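Subject: Re: [varkville-shared] the back table AGAIN, and the move
From: Ecaterina Lazăr
To: varkville-shared list

Quick one between calls, sorry for the fragments. Answering in pieces under the old message. Table as of this morning:

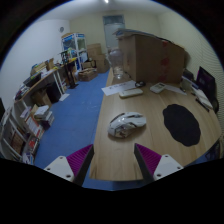

So. We have the Bruston delivery people coming in March, I don't have the exact slot yet, they said "morning" and then they said "or after lunch". What I need before then is that table clear down to the wood. It's going through the door on its side and anything left on it goes in a box marked MISC and you will never see it again. I'm serious, I still have a MISC box from the Hashemi building and I haven't opened it.

Earlier in the thread, someone on the second floor wrote:

> Can we please agree what the back table is FOR. I went in to use it
> for the label sorting and there was stuff from end to end. I moved
> a few things to make room and then got told off for moving them.
> Either it's a shared table or it's somebody's desk, I don't mind
> which, but I'd like to know.

Shared. It's shared. It has always been shared, it says so on the floor plan, and whoever told you off can write to me. But fair point that it doesn't look it. Rule from now till the move: you use it, you take your things away with you at the end of the day. The laptop too. I know it's handy to leave it at the wall end, and yes I know the papers and the pen go with it, they can all go in a drawer.

> Also the big carton. Is it empty? Is it coming or going? It takes up
> the whole back of the table and I don't want to lift it if it's
> full of something that matters.

Don't lift it. I need to find out whose it is. If it's the one from Trisidbridge it's the spare cable order, and it should have gone in the storeroom when it came in. If it's not that one I have no idea. Whoever opened the flaps, please look inside and tell the list what's in there, one line is plenty. If nobody claims it by the end of the week I'll go through it myself and I'm keeping the good stuff.

And folks, a box that size goes on the floor of the storeroom, left side, under the shelf. I've said this before I think. Or I meant to.

> There are two or three remotes and gadgets kicking around that
> nobody seems to own. One of them might be the one for the AC, which
> we've been hunting for since before the holidays.

OK so the white remote in the middle of the table. Can someone walk over there, point it at the AC and press the button. That's the whole test. If it beeps, tape it to the wall bracket where it used to live and tell me so I can cancel the replacement, which I was quoted 228 for including the fitting and I'd dearly love not to pay.

The small white thing next to it, I can't tell if that's a calculator or another remote. If it's a calculator it's probably from the front office and they'd like it back. If it's a remote, same test as before, try it on the projector as well. The little black whatsit behind, no clue, if it's yours grab it.

> What about the mouse and the mat, are those for general use?

The white mouse: yours if you brought it. I didn't buy it, it's not on the equipment list, and it looks fancier than anything I've ever signed for. Same for the black mat with the wavy edge. Put your initials on the bottom with a bit of tape. If they're spare and anybody wants to donate them to the front desk, the front desk would be thrilled, theirs has a wheel that only scrolls up.

> And can I just mention liquids. Somebody keeps a water jug up there
> next to the big carton.

Thank you for bringing this up, I was going to and forgot. The clear plastic jug lives in the kitchenette. I don't care how thirsty you are, take a glass. We lost a whole set of intake forms last year (four people had to redo them by hand, I was one) and I'm not doing that twice. On moving day especially, no jug anywhere near that room please.

Other bits, no order:

Paper. There's a sheet over the table edge and another one on the floor down by the desk. Pick them up, read them, file or shred. I can't make out what's printed on the one on the table so I can't tell you who to give it to. The carpet gets cleaned the day before we go and they charge extra if they have to pick things up first. The light specks on it, I'm hoping they come up with a vacuum, if anyone has ten minutes and the vacuum is in the hall closet. Hose sticks, twist it left.

Chairs. The black ones go with us. All of them. Please don't swap yours for a better one from the meeting room the night before, I have a list.

Boxes for packing. We've got enough flat ones, they're behind the copier. Use the small ones for books and paper. I can't say this loud enough, the small ones. The movers have a weight limit and they will just leave it on the sidewalk.

Money, for those who asked: the move quote is 1728 all in, that's with the table and the storeroom shelving. The other firm wanted 868 more than that and wouldn't touch the shelving, so I went with Bruston. If you think thats too much, talk to me now and not after.

Labels. Name, floor, new room number. New room numbers are in the list archive, I sent them out already, look for the message with the floor plan. If your's is missing write to me off list please, don't reply all, my inbox is a disaster.

That's everything I can think of. I still need from you: who owns the carton, did the remote beep, and somebody with a van who can take the plants, as the movers won't.

Back on a call,
Ecaterina

--
varkville-shared mailing list
To leave the list, send a blank message with "unsubscribe" in the subject line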